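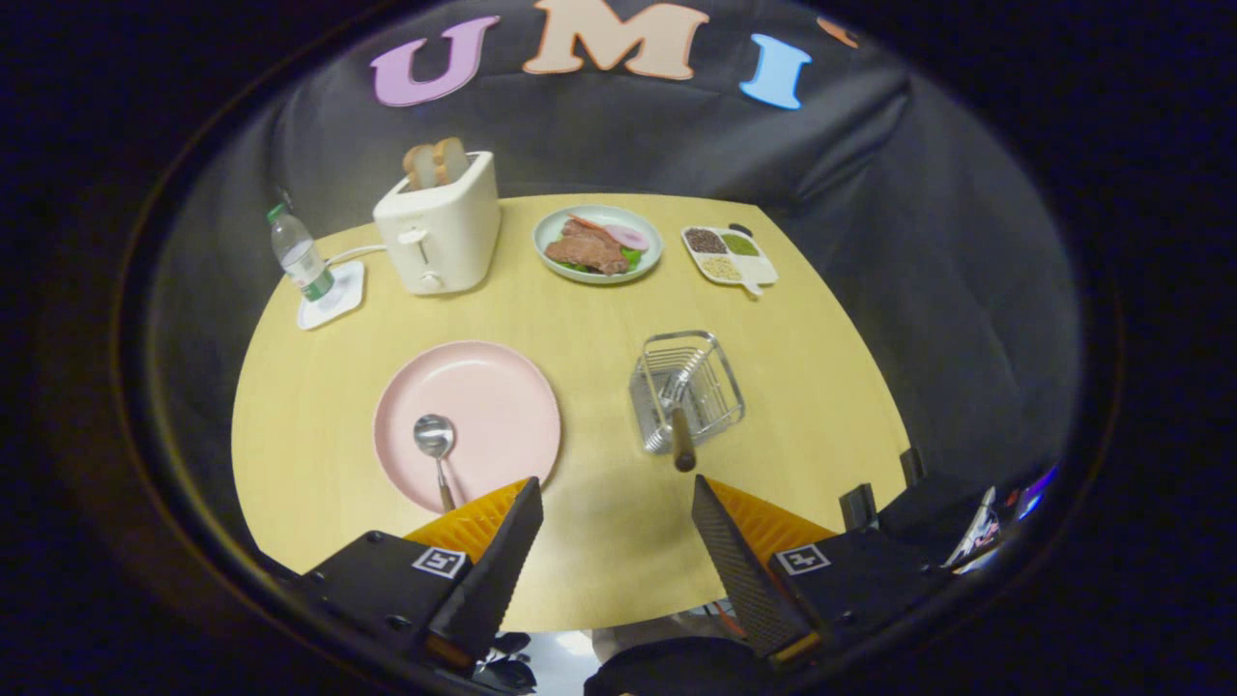
Section 4. Reading a Health Spending Bill Before You Believe the Press Release

Every repeal, rescue or reform bill comes with a summary written by the people who want it passed. Treat that summary as advertising. The steps in this section take you through the bill itself with the Grokel tracking sheet, and they assume you finished the account set-up in Section 3. Plan on a long sitting, and do it after you have eaten. Two slices of bread in the toaster and a plate of meat and lettuce will carry you further than the talking points will. Then clear enough table for the printed pages, and keep a bottle of water within reach.

Before you start

You need the full bill text, the cost estimate if one exists, and a blank Grokel sheet. The Trenis archive keeps earlier versions of most state bills. Its search box is poor, so look up bills by number.

Note: The instructions below match the sheet dated February 22, 2019. Older sheets have no column for expiration dates and should be thrown out.

Steps

1. Open the bill and go straight to the definitions. Copy each defined term into column A. "Affordable," "eligible" and "access" often mean something narrower in the bill than they do at the kitchen table.

2. Search for the word "repeal." Write down the exact section of law being struck. A bill can be sold as full repeal and strike one reporting rule.

3. Search for "notwithstanding." Each use switches off some other law. Find out which one and enter it in column B.

4. List every dollar amount in column C, with the year it applies to. If a benefit of $700 per household begins in the first year and the money to pay for it shows up in year 9, mark the row in red.

5. Find the expiration date. If there is one, check whether earlier programs with the same kind of date were allowed to end. Most readers who do this stop putting much faith in the word "temporary."

6. Compare your sheet with the sponsor's summary, line by line. Mark each claim as supported, unsupported or missing.

Caution: Do not fill in column C from a news story. Reporters work from the same summary you are trying to check.

Worked entry: the Skamham premium bill

The Skamham bill was announced as a plan to cover 3,000 residents at no added cost. The number appears in the summary and nowhere in the text. The text sets up a fund, names a board to run it and leaves eligibility to rules the board will write by June. The correct mark for the coverage claim is "unsupported." Readers who like the bill tend to put "supported" because they expect the board to do the right thing. Maybe it will — the sheet has no column for that.

The Nghiêm amendment to the same bill added a subsidy for insurers, described as "bridge funding." It carries no end date. Enter "none" in column D and do not leave the cell blank.

If the totals do not match

Check for amounts counted twice, first as savings and again as new spending. If the gap remains, send the sponsor's office a written question and attach your sheet. Phone calls get you the press release read aloud. Save any reply with the bill number in the file name, then go on to Section 5.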